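Thread on the new Issahaku record and the tour, with what has been announced so far. Issahaku is a two-piece electronic act from Endthorpe, for anyone new here.

1/ The album is called Brodenia. It comes out on 2022-08-05 on their own label. Eleven songs were recorded and 3 of those were left off. They may turn up as B-sides later. 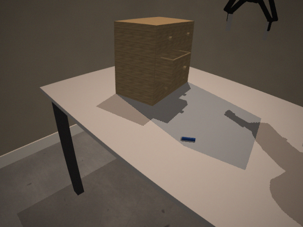
2/ The first single went up in April. It is slower than anything on the last record, with no drums until the second verse. I didn't like it at first. I like it now.

3/ Vinyl is limited to 465 copies. Each one is numbered by hand. I ordered mine the morning it went on sale and got the confirmation email that night. Check your spam folder if you haven't seen yours.
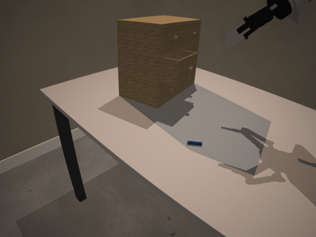
4/ The download is 99 cents a track, or you can get the full album with a PDF of the lyrics. The lyrics PDF does not come with streaming.

5/ They did a live chat with fans last night. Someone asked about the long gap between records. The answer was that they moved studios and had to start several songs over. They also said the next one will not take as long.

6/ Another fan asked if the old synth from the first EP is on this one. It is, on 2 songs. They wouldn't say which.
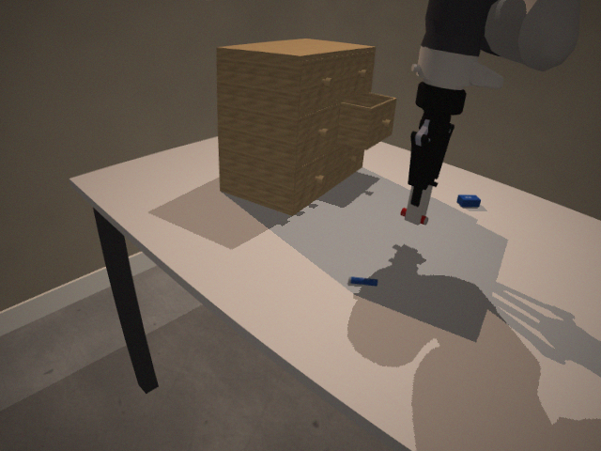 The wooden chest of drawers, with two small blue blocks on the table.

7/ Tour news. The first show is at the Rerncombe, same room as last time. Doors are at seven and the opening act has not been named. The balcony is seated and the floor is standing.

8/ Tickets bought for the canceled spring show are still good. You don't need to swap them. If you want a refund instead, ask wherever you bought them before the end of the month.

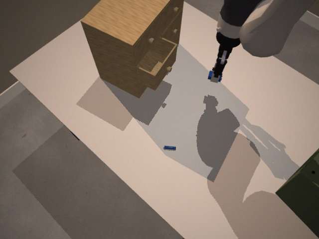
9/ Setlist. They said they will play Brodenia in order, then take a short break and come back for older songs. No word on whether the first EP gets a look in.

10/ I'll post the other dates under this when they go up. Replies are open if you have a spare balcony ticket for Rerncombe.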